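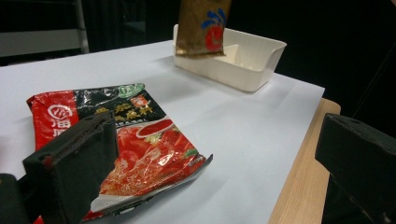 La recogida de demostraciones para el conjunto Ikthorpe se hizo con una pinza manual instrumentada, sin brazo robótico en el puesto, de modo que la trayectoria registrada es la de la muñeca del operador y no la de una cadena cinemática concreta. La elección condiciona la observación de partida: la cámara va montada sobre la propia herramienta y los dos dedos ocupan de forma permanente las esquinas inferiores del campo visual. En la figura 3 el dedo izquierdo tapa buena parte del lado izquierdo de un envase rojo de condimento, del que quedan visibles el borde y una porción del logotipo, mientras que la bandeja blanca, situada más atrás, se conserva sin obstrucción de los dedos. La oclusión afecta así de manera desigual al objeto cercano y al recipiente, y una política entrenada con estas imágenes debe inferir la extensión del primero a partir de una silueta incompleta.

Figura 3. Observación de la cámara de pinza en la tarea de traslado a bandeja. Envase rojo en primer término, parcialmente cubierto por el dedo izquierdo; sobre de color dorado suspendido sobre la bandeja. Imagen sin recortar.

Inicio Artículos Números anteriores Normas Contacto
Equipo de manipulación, Clirno | 27 abr 2025
Compartir 9 | Comentarios 4

3.2. Definición de la tarea y criterios de inicio y fin

La tarea consiste en tomar un envase flexible apoyado sobre la superficie de trabajo, levantarlo y depositarlo en el interior de una bandeja rígida. Se considera iniciado el episodio cuando la velocidad lineal de la herramienta supera por primera vez el umbral de reposo, y terminado cuando los dedos se abren sobre la bandeja y la herramienta vuelve a quedar por debajo de ese umbral. Los intervalos previos al primer movimiento se eliminan de forma automática. Los posteriores a la apertura se conservan, con el fin de que el modelo disponga de observaciones del estado final y aprenda a no reanudar la aproximación.

El protocolo no prescribe una trayectoria. Al operador se le indica el envase que debe trasladar y el recipiente de destino, y se le pide que evite los cambios de agarre en el aire. En las pruebas preliminares de noviembre se había fijado además una altura mínima de tránsito, marcada con una varilla lateral. La restricción se retiró porque producía un tramo vertical muy uniforme que la política reproducía incluso con objetos bajos, con el consiguiente aumento de la duración de los episodios sin mejora apreciable en la colocación.

Participaron 9 operadores. Cada uno realizó una sesión de familiarización cuyos registros no forman parte del conjunto. No se excluyó a ningún operador por rendimiento, decisión que aumenta la dispersión de las velocidades de aproximación y que se discute en el apartado 3.5.

3.3. Selección de objetos y disposición

Los envases flexibles de lámina metalizada se incluyeron por dos razones. La primera es mecánica: su forma depende del contenido y de los pliegues previos, y el contacto de un dedo modifica el contorno antes de que se cierre el agarre. La segunda es óptica. Los reflejos especulares se desplazan con la cámara y no con el objeto, lo que degrada tanto la correspondencia de puntos característicos como la estimación de profundidad. En el ejemplo de la figura 3 el punto más brillante de la parte central inferior corresponde al borde sellado plateado del envase rojo, arrugado y ligeramente levantado en su extremo derecho. Un detector basado en gradientes tiende a concentrar allí sus respuestas, en perjuicio de la impresión del envase, que para el seguimiento resulta más estable.

La superficie se cubrió de blanco para facilitar la separación entre objeto y fondo en la fase de anotación. El fondo situado detrás de la mesa no se controló. En buena parte de las grabaciones aparece muy oscuro, con pérdida de detalle, y el control automático de exposición compensa esa región elevando la ganancia; el efecto es visible en los envases con lámina, cuyas zonas brillantes llegan a saturarse. Se ensayó una exposición fija, pero la variación de iluminación entre sesiones obligaba a recalibrarla con demasiada frecuencia, y se optó por mantener el modo automático y registrar los valores de exposición y ganancia como metadatos de cada fotograma.

Se definieron 4 disposiciones iniciales, diferenciadas por la posición relativa del envase y la bandeja. Dentro de cada una, el operador encargado de la preparación coloca el envase con orientación libre. Una versión anterior del protocolo generaba la orientación por sorteo y la proyectaba sobre la mesa. El procedimiento resultaba lento y, con envases deformables, poco informativo: dos colocaciones con el mismo ángulo nominal podían presentar geometrías de agarre muy distintas según cómo se hubiera distribuido el contenido.

3.4. Registro y sincronización

La captura se realizó con el programa Hudent, que almacena por separado el flujo de vídeo, la apertura de los dedos y las lecturas inerciales. La pose de la herramienta se reconstruye después de la sesión mediante odometría visual-inercial. Las tres señales se alinean con una marca temporal común y se remuestrean a la frecuencia del vídeo. La apertura se interpola linealmente; la orientación, por interpolación esférica.

La reconstrucción de la pose es el punto más frágil del proceso. Cuando la herramienta se acerca a la mesa, la superficie blanca ocupa una parte extensa de la imagen y ofrece escasa textura, y los elementos útiles quedan reducidos a los objetos, al borde de la mesa y a lo que se distinga del fondo. Los dedos agravan el problema, al ser estáticos respecto de la cámara: sus contornos generan correspondencias que el estimador interpreta como ausencia de movimiento. Para evitarlo se aplica una máscara fija a las regiones que ocupan con la pinza abierta y una máscara dependiente de la apertura durante el cierre. La máscara se utiliza solo en la odometría. Las imágenes que recibe la política conservan los dedos, cuya posición relativa al objeto es una señal directa para decidir el momento del cierre.

El desfase entre el sensor de apertura y el vídeo se estimó al comienzo de cada sesión mediante una secuencia de cierres rápidos sin objeto. Las sesiones en las que esa secuencia faltaba o era defectuosa se repitieron completas. No se intentó recuperar el desfase a partir de los episodios de tarea, puesto que en los envases deformables el instante de contacto no coincide con una detención clara de los dedos.

3.5. Filtrado

Se registraron 1830 episodios, de los que 314 se descartaron antes del entrenamiento. El filtrado se efectuó en dos pasos. En el primero, automático, se rechazaron los episodios con pérdida de seguimiento, con saltos de pose incompatibles con el movimiento manual o con huecos en la señal de apertura. En el segundo, un anotador revisó los restantes y marcó aquellos en los que el envase no terminaba dentro de la bandeja o en los que se había desplazado el recipiente durante el traslado.

Los agarres corregidos antes de levantar el objeto no se consideraron defectuosos. Su presencia introduce multimodalidad en los datos, ya que ante observaciones similares el conjunto contiene tanto acciones de cierre como de retroceso, pero una primera versión entrenada sin ellos carecía de comportamiento de recuperación y repetía el cierre en vacío cuando el dedo quedaba apoyado encima del envase. Este último caso merece atención particular. Con la cámara montada en la herramienta, un dedo situado sobre el envase y un dedo situado a su costado pueden producir imágenes parecidas, y la diferencia solo se resuelve con la secuencia previa o con la deformación del material. Por ese motivo la entrada de la política incluye una ventana breve de observaciones y no un fotograma aislado.

Respecto de la dispersión entre operadores, se comparó el entrenamiento con velocidades originales y con trayectorias reparametrizadas a una duración común. La segunda opción redujo el error de predicción sobre el conjunto de validación, pero alteró la relación entre la velocidad de los dedos y la deformación observada del envase. Se mantuvieron las velocidades originales. La misma decisión se había adoptado en el conjunto Chien, construido con objetos rígidos, donde sus consecuencias eran menores.

3.6. Partición de los datos

La partición entre entrenamiento y validación se realizó por sesiones. Una partición por episodios situaría en ambos lados grabaciones consecutivas con idéntica iluminación y con el mismo ejemplar de envase, cuyos pliegues permanentes lo hacen reconocible, y sobrestimaría la capacidad de generalización. Los ejemplares reservados para la evaluación en robot no aparecen en ninguna de las dos particiones, aunque sí otros del mismo tipo. Los identificadores de sesión, ejemplar y disposición se distribuyen junto con los episodios, incluidos los descartados, que se acompañan del motivo de exclusión asignado en el filtrado.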